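Zitgate 收银终端月度检查表（含备注）
适用门店：Flesbridge 店
检查月份：8月
检查时段：开店前

一、终端主机

1. 主机开机自检正常，无报错。
结果：合格
备注：2号机启动比其他机器慢，系统盘剩余空间不足，已清理旧日志，下月复查。

2. 系统时间与服务器一致。
结果：合格

3. Zitgate 客户端版本一致。
结果：不合格
备注：吧台机仍是上一版，自动更新被关闭。已手动升级，更新选项重新打开。升级后要重新选一次默认小票模板，否则打出来没有店名。

4. 触摸屏校准。
结果：合格
备注：1号机右下角点按偏移，校准后恢复。

二、网络与数据

5. 各终端使用固定 IP，与登记表相符。
结果：合格
备注：登记表里外卖机的地址写错一位，已改。

6. 断网测试：拔掉网线，下一张测试单，恢复后确认单据上传。
结果：合格
备注：测试单已作废，作废原因填“检查”。

7. 数据库每日自动备份，保留14天。
结果：不合格
备注：备份任务在跑，但目标文件夹只写到本机，没有同步到 Cartwright 备份盘。原因是备份盘改过密码，任务里没有跟着改。已更新凭据并手动执行一次，文件能正常打开。

8. 单日交易记录超过3000条时，日结报表能正常生成。
结果：合格
备注：用历史数据测试，生成时间可以接受。

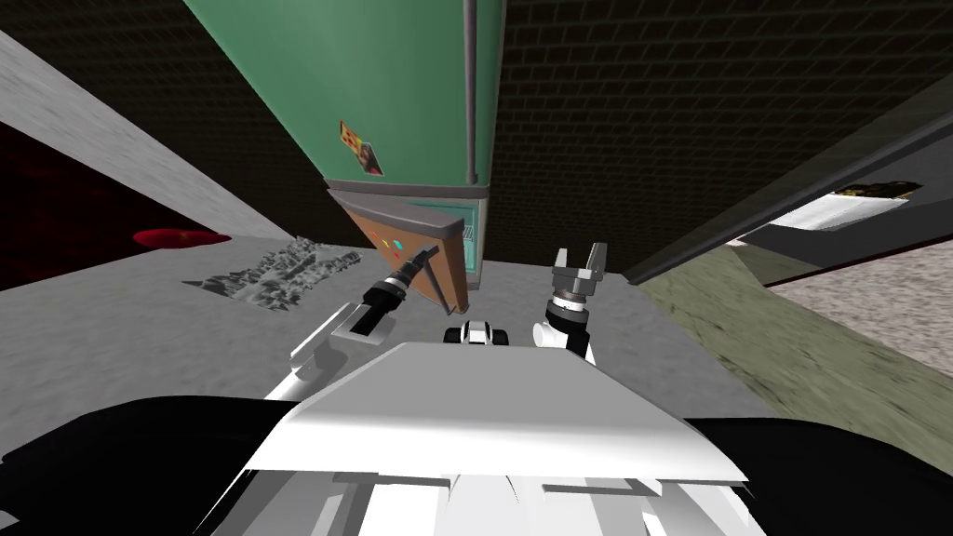 9. 服务器事件日志无重复错误。
结果：待观察
备注：有几条打印服务超时，都在午市时段，下次检查时对照一下。

三、外设

10. 钱箱能由软件弹出，钥匙能手动打开。
结果：合格
备注：备用钥匙放回办公室钥匙柜，不要留在钱箱上。

11. 扫码枪识读正常。
结果：合格
备注：塑封会员卡反光时要多扫一次，暂不处理。

12. Gomov 客显屏金额与主机一致。
结果：合格
备注：改价后客显刷新正常。折扣行仍然显示英文，已报给供应商。

13. 电源线、插排无破损，无串接。
结果：不合格
备注：吧台下面两个插排串在一起，已拆开，主机单独接墙插。线还没固定，走动时容易踢到，需要补线槽。

14. UPS 断电后能支撑主机正常关机。
结果：合格
备注：满载测试维持300秒，够用。电池电量低于40%时应触发自动关机，这一项原先没有勾选，现已启用。

四、账号与权限

15. 离职员工账号已停用。
结果：不合格
备注：有旧账号仍可登录，已停用。账号不要删除，删除后历史单据上的操作员会变成空白。

16. 收银员不能自行退单、改价。
结果：合格

17. 管理员密码不得贴在机器或柜台上。
结果：合格
备注：上月吧台机上的便签已经撕掉，密码也换过。

18. 无操作时自动锁屏。
结果：合格
备注：外卖机的锁屏时间设得偏长，已按其他机器统一。

五、整改事项

吧台线槽：周一前装好，装完拍照存档。
备份同步：连续一周每天早上看一次备份盘里的文件日期，文件大小为零的也算失败。
打印服务超时：午市期间记下发生时间和终端号，填在本表背面。
折扣行语言：等供应商回复，暂不影响收银。
2号机系统盘：下月检查时剩余空间仍不足就换盘，换盘前先导出本机设置。

填表说明：“不合格”项即使当场修好，也按检查时的状态填写，处理办法写在备注里。“待观察”项不能连续两个月保留，第二个月必须改成合格或不合格。表格填完后保存一份到门店共享文件夹，文件名写门店加月份。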